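Quarterly premises check, Bravport Early Years Centre
Round done in March by Keabetswe Engelbrecht. Copy to Reshma Botha.

Marks: **OK**, **Fix** (within the month), **Now** (same day).

## Entrance and corridor

- Front door closer — **OK**. Adjusted at the last visit, still slow and even.
- Mat well — **Fix**. Mat has shrunk and leaves a gap on the hinge side.
- Fire door to kitchen — **Now**. Found wedged at 8.40 am. Wedge removed and cook spoken to.
- Extinguishers — **OK**. Tags in date, pins in.
- Coat hooks — **OK**. One missing cap, replaced on the round.

## Play room

- Window restrictors — **OK**. All hold at under 100 mm.
- Radiator guard — **Fix**. Lower left fixing turns in the wall. Needs a longer plug.
- Sockets — **OK**. No cracked plates.

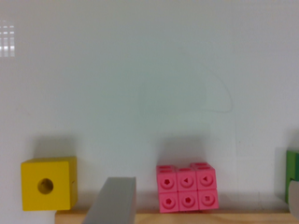

- Blind cords — **Fix**. The cleat by the sink is too low. Move it up to 1802 mm from the floor, same as the others.
- Walkway to exit — **OK**. Measured 900 mm at the narrowest point with chairs tucked in.
- Floor covering — **Fix**. Seam lifting by the store cupboard, over 50 mm long now. Taped for the time being. Swanepoel to quote.

## Toys and equipment

- Wooden toys checked for splinters and loose parts — **OK**. Two puzzle trays thrown out.
- Ride-ons — **Fix**. One handlebar grip split.

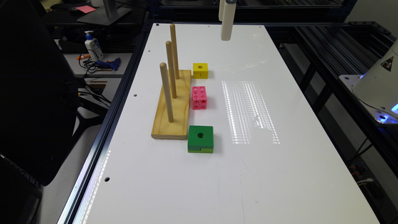
*Peg board, pegs empty, with coloured pieces alongside.*

- Dressing-up box — **OK**. Lid stay holds. Long ribbons taken off two capes.
- Small parts kept out of the baby room — **OK**, but the label on the top shelf has come off again. 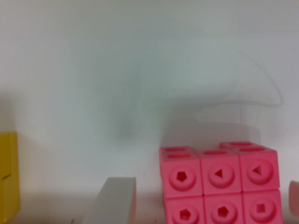 *Pink linking cubes.*

## Toilets and outside

- Hot taps — **OK**. 40 degrees at both child basins. The mixing valve is a Jenow, service due in the summer.
- Changing mat — **Now**. Split along the side seam, taken out of use. Spare is in the office.
- Side gate latch — **Fix**. Drops if the gate is pushed hard. Etport have it as job 423.
- Bark under the climbing frame — **Fix**. Thin at the foot of the slide. Rake back first, then see if more is needed.

Reshma, the radiator guard and the latch were both on the last sheet as well. Please chase those two before the floor.

K. Engelbrecht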